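How to Fold a Fleece Throw So It Stays Folded

By Kaede Takagi
10 Jul 2020

Thick fleece is harder to fold than a cotton sheet. The pile holds air, the layers slide around, and a stack that looked flat at first can puff up and lean over. The method below works for most throws and small blankets with a deep, curly pile.

What you need

A clear stretch of flat table, wider than the folded blanket will be
A soft clothes brush
A shelf or bin at least 11 inches deep

Before you start

Shake the blanket outside and check the care tag. If it has been washed, make sure it is dry all the way through. The base of the pile dries last, so push your fingers down into it in a few places. Brush out any matted spots in one direction with light strokes.

Sherpa-type fleece makes fat, rounded folds, with a deep crease where two layers press together. You can't iron that shape flat and shouldn't try. Work with wide folds and keep the number of layers low.

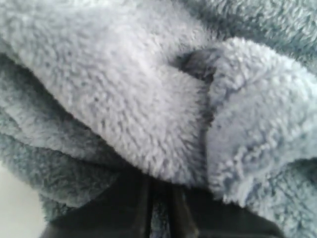

Folding

1. Lay the blanket out with the softer side down. Let the extra hang off the front of the table.

2. Bring the left edge to the right edge and line up the corners. Smooth from the fold outward with your forearm.

3. Fold in half again the same way. Press down slowly for 5 or 6 seconds to let the air out.

4. Fold one end in by a third, then bring the other end over it. Tuck the loose edge under the last layer.

5. Slide the bundle toward the back of the table and leave it there while you do the next one. A smooth tabletop makes this easy. If a fold keeps lifting, set something small and plain on it for a while. A block of unfinished wood is fine, as long as it has no splinters to catch the pile. 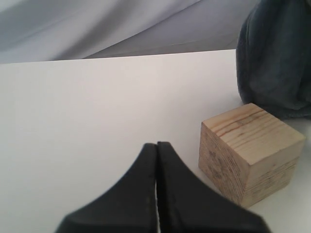 Don't leave a weight on overnight. It can leave a dent in the fleece that takes a good brushing to get out.

Store the bundles on their sides with the rounded fold facing out. Stacked flat, the bottom one gets crushed. I refold mine every April when they go away for the summer.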